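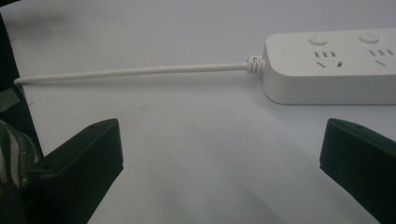 Tracking a white cable on a white board with Tarigan

Last updated 7 October 2018

Most cable trackers start by separating the cable from the table by color. With a white cord on a white board that first step gives you either nothing or the whole board. These notes cover the settings we use in Tarigan 3 to get a cable centerline out of such footage, from a wrist view and from a head view, and how to join the two results.

You will need Tarigan 3, the Maltari config editor (a text editor will do if you know the file layout), and a recording with both views already synced. Lens calibration for each camera has to be done first. See the Kelley calibration page if you haven't got to that yet.

1. Fix the exposure

Turn auto exposure off in both streams before you record. A dark finger coming into view makes the camera brighten everything else, and the soft shadow beside the cord is the first thing to go. That shadow is what we will be tracking, so set exposure with the board in view and the highlights just under clipping. If your recordings were made with auto exposure on, you can still try the rest, but expect gaps.

White balance should be fixed too. It matters less.

2. Mask the tool

In the wrist view the fingers and the body of the gripper have much stronger edges than anything on the board. Leave them in and the edge finder will spend all its effort on them.

Open the wrist profile in Maltari and go to Static Masks. Draw a mask over the tool body at the side, then one over each finger. The body mask never changes. The finger masks have to follow the jaw opening, so draw them twice, fully open and fully closed, and let Maltari fill in between. Make them a little generous. Check them by stepping through a clip where the jaws move.

Screw heads and holes on the fingers are picked up as small round blobs when a mask is too tight, so if you see dots marching along the bottom of the debug view, go back and widen it.

The head view needs a different approach because the tools move about freely. There, turn on dark_reject and set it so that black and dark gray parts drop out. Then run the board finder, which keeps only what lies inside the outline of the board. Everything on the floor goes away with that one step, including any other cables lying there. Don't skip it even if the floor looks tidy.

3. Use shading instead of color

In the cable section of the profile, change these lines:

source = shading
polarity = both
smooth = medium
min_length = 100

The shading source flattens slow changes in brightness across the board and keeps the narrow ones. A round cord shows up as a thin light band with a slightly darker line along one side. With polarity set to both, Tarigan looks for the pair and ignores single lines, so smudges and marks on the board mostly drop out.

Smoothing is the setting people get wrong. On low, you get the texture of the board. On high, the cord is smeared away wherever its shadow is weak. Start at medium and leave it alone until you have run a full batch.

4. Find the strip first, then the cord

The long edges of a power strip look a lot like a cable to this filter. The slots help here. They are dark, they are small, and they repeat along the housing, which makes the strip much easier to find than the cord.

Turn on anchor = slots. Tarigan groups the dark slots, fits a box around the groups, and grows the box until it meets the housing edge. Inside the box the cable search is off. From the short ends of the box it looks outward for a band and takes the best one as the start of the cable.

In the wrist view, part of the strip will often be out of view. Set allow_partial to yes or the box fit fails and you lose the anchor. You don't need every socket, two groups are enough to give a direction. Do not set the expected number of sockets in the wrist profile. Set it in the head profile only, where the whole strip can be seen.

The ridged sleeve where a cord enters the housing can break the band into short pieces. Raise gap_join a step at a time until the pieces connect. If you raise it too far, the tracker starts joining the cord to the edge of the board.

5. Run the head view and compare

Load the same moment in both streams and run the head profile. You want one box around the strip and one line leaving it at the cable end, continuing past the bend to where the cord goes over the near edge of the board. 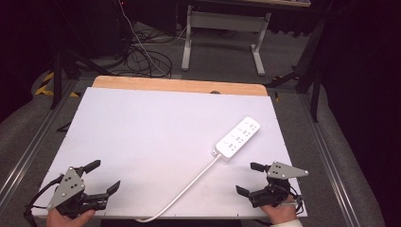 Shakuntala Pathak asks whether the head view alone would do, given that it gets the whole strip and the bend in one go. Her own runs on the Tasenley set lose the wrist line whenever the tool turns, and she would sooner drop that stream than tune two profiles.

For a rough path, yes, use the head view alone. We do that when we only need to know which end of the strip the cord leaves from. For a grasp point it isn't good enough on our setup. The tools reach in over the board and cover the cord at the moment you want it most, and the sideways error grows toward the far side. Losing the wrist line during a fast turn is fine as long as the head line carries through. The merge step handles it.

6. Merge

Run tarigan merge with the two output files and the calibration file. Three settings matter:

primary = head
refine = wrist
max_hold = 3

The head line gives the overall path. Where the wrist line exists and lies close to it, the wrist line replaces it. max_hold is the number of frames the merge will keep an old wrist line after the tracker loses it. Higher values look smoother on screen and put the grasp point in the wrong place.

7. Check before you trust it

Pull 500 frames at random from the batch and page through them with the overlay on. Mark each one good, short, or wrong. Short means the line stops before the cord does. Wrong means it follows something else, most often the housing edge or the rim of the board. We ran this over nearly 670 clips in May and almost all the wrong ones came from finger masks that were too tight. The short ones were mainly down to exposure, and no setting in the profile brought those back.

If you see the line jump between the two long edges of the strip, the anchor has failed. Look at the slot groups in the debug view. Glare on the housing can wash out a row of slots, and lowering slot_contrast one step usually fixes it.

Known problems

Loops are not handled. If the cord crosses itself, Tarigan picks one branch at the crossing and the rest is dropped.

A black cable lying over the board is removed by dark_reject in the head view, and any white cord underneath it will show a gap there. gap_join covers narrow crossings only.

Profiles saved by the older Maltari editor store the finger masks in the opposite order, closed first. Open and resave them once before use.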